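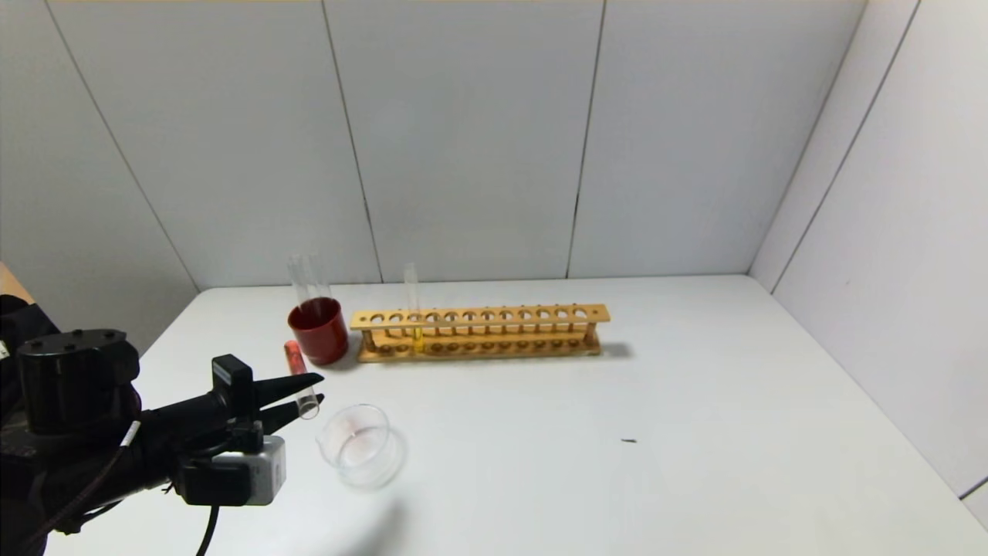 Glass test tube standing in a red cup

Varthorpe Bud Tubes — clear glass, set of 15

I started selling these because I kept stealing my own stock for the kitchen windowsill. One stem per tube, a splash of water, done! They're plain clear test tubes with an open top, and I love them for sweet peas, herb cuttings, grass heads, whatever survived the walk home from the garden (my pockets are a disgrace by May).

Each set comes packed in shredded paper with a bottle brush, the skinny kind that reaches all the way down. Please use it. Pothos cuttings leave a green film after a few weeks, and a rinse under the tap won't shift it. Warm water, a drop of dish soap, a quick scrub, and they're good for the next batch.

For rooting, I fill to an inch below the rim and change the water every 3 days. Mint goes crazy. Rosemary sulks — give it time, and strip the lower leaves before it goes in.

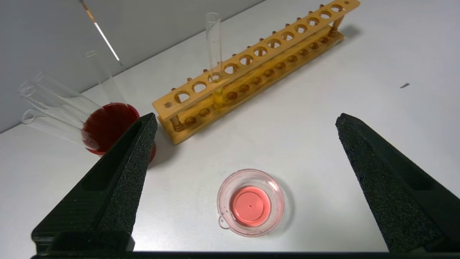
Hortensia Zapata wrote to say her coleus rooted in 13 days on a north-facing sill, and could she please buy the brush separately, as hers went to live with the baby bottles. Yes, you can! Add it at checkout under Keltotar Brushes.

A few things people ask me. Tulips are too heavy, so stick with thin stems. The tubes have round bottoms and need something to hold them up, and any heavy mug or small jar you already own will work. If one arrives broken, send me a photo and I'll mail another, no need to return the pieces. 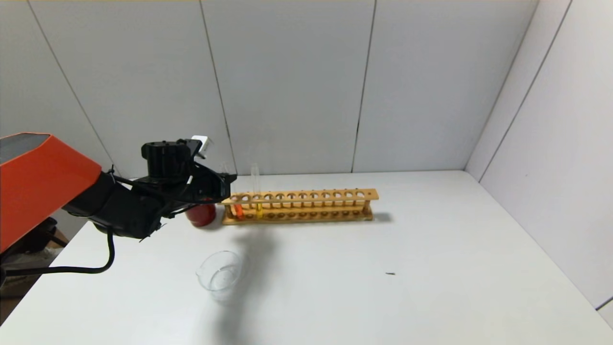 Long, narrow rack in light tan wood

The rack is sold on its own for $32, and you can wipe it with a dry cloth. I'm restocking both after August 30, 2020, so if the button says sold out, leave your email and I'll write when the boxes come in.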